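Do small bags need folding?

I have been suspicious of folding advice ever since I read a piece that told me to fold my tea towels into thirds so they would stand up in the drawer. They stood up until I took one out. Then they fell over, like anything does when you take its neighbour away.

So when Jurgita Luik lent me the Drilis book (the one everybody was passing round in November) I read it with my arms crossed. There's a whole chapter on what the author calls soft smalls, meaning pouches, drawstring bags, pillow covers for children and so on. Her claim is that anything soft and smaller than a tea towel should be folded twice, pressed with the flat of the hand and stored on its edge. She says it saves 80 minutes a month. I'd like to see the sums. I don't spend 80 minutes a month on my pouches. I doubt I spend 8.

Still, I've got a laundry table and I've got pouches, so I gave it a go.
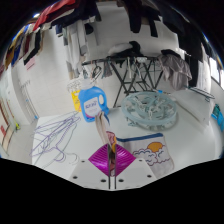 Folded, more or less. The blue bottle stands behind it.

My first complaint is that pouches aren't flat things. They have a seam, and usually a band or a zip at the top, and once you fold that over on itself you get a lump. The cloth ones with the cartoon sun and clouds on have a thick blue band, and the fold wants to open again as soon as you leave it alone. The book says to press harder. I pressed harder.

My second complaint is where they're meant to go. On its edge in what? The book has lovely shallow drawers in all the drawings. I have one deep drawer and a shelf, and the shelf is where the pegs live. I looked at a set of dividers from Vindonine and put them back when I saw the price. A shoebox lid does the same job and you've already paid for the shoes.

Then there are the hangers, which the book doesn't mention until near the end. Mine are thin ones, purple and grey, and they get into a heap on the left of the table whatever I do. I pull out one and three come with it. If somebody wants to save me time every month they could start there. I've tried hooking them all facing the same way and it lasted until the next load of shirts.

What I do now is lay the pouches flat, one on top of another, with the band at the same end. It takes no time. They don't stand up and I can't see every one at a glance, but I own so few that I can lift the top one and look.

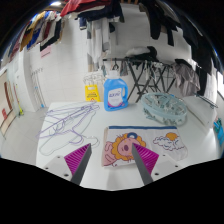 Jurgita, when I told her this over the phone, said I had missed the point completely, that flat piles are fine for a week and then you've got one favourite on top and the rest never get used. She said hers had been on their edges for over 2 years and she could put her hand on any of them in the dark.

I asked why she'd be looking for a pouch in the dark. She said that was a separate conversation.

She may be right about the favourite on top. The lion is always on top here, and I couldn't tell you when the bottom one last left the house. But I could also just turn the pile over now and again. I'm keeping the flat pile until the spring, and the book is going back.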